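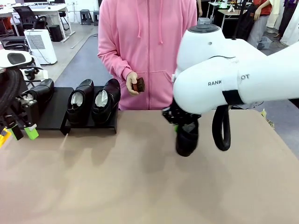
Should I take the paper out of new shoes before I brush them?
Leave it in. The paper keeps the upper firm under the brush, and the polish does not run down inside the shoe.

Black Shoes, Paper and Brushes
Gallery page by Josphat Ndung'u, 25 November 2025

Welcome to the shoe care pages of Wurkeck. In these pictures you will find black leather shoes, white tissue paper and a small shoe brush. I put the larger text between the pictures, so please scroll slowly if you want to read about the paper also.

I learned shoe care at Babalola, a small repair shop where I worked for 5 years before I started to write. The owner there did not sell many products. He had one brush for dust, one brush for shine, and a big box of tissue paper under the counter. When a customer brought shoes, the first thing was always the paper, even for a repair of the heel. I still do it in the same order.

For the stuffing, take plain white paper without print. Newspaper is cheaper, but the ink can mark a light lining. Crumple one sheet not too hard and push it to the toe with two fingers. Then crumple a second sheet and put it behind the first one, until it comes up a little at the opening. If the sides of the shoe become round like a ball, you used too much.

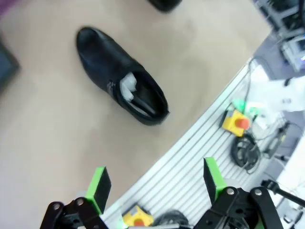
Black leather shoe with the paper coming up at the collar. There are light creases in the upper.

Creases like these are normal and I would not fight with them. Brush along the crease first, then across it, with short movements. A very small amount of cream is enough for black leather. My colleague Nnamdi Obi prefers to put the cream on the cloth and wait a minute, and I put it directly with the finger. We compared the two ways on old shoes in November and we could not agree which side was better.

A word about brushes. The one I use most at home is a Vaketti with a wooden back, and I paid 57 for it together with a tin of cream. It was expensive for me, but I think it will make some 100 pairs more before the bristles become too short. Please keep a separate brush for brown shoes. The old color stays in the bristles for a long time, also after washing. 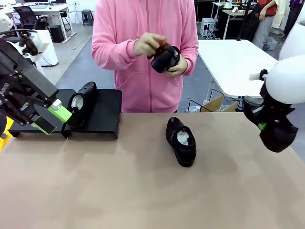

Black shoes on the tan tabletop, and one held in gloved hands. White tissue paper for the stuffing.

Gloves are a good habit when you work with glossy leather, because fingerprints show very easily on black. Change them when they have cream on them.

The next gallery will be about laces and how to wash them. Readers from Prodeldale asked me also about suede, and I will answer when I have better pictures of it.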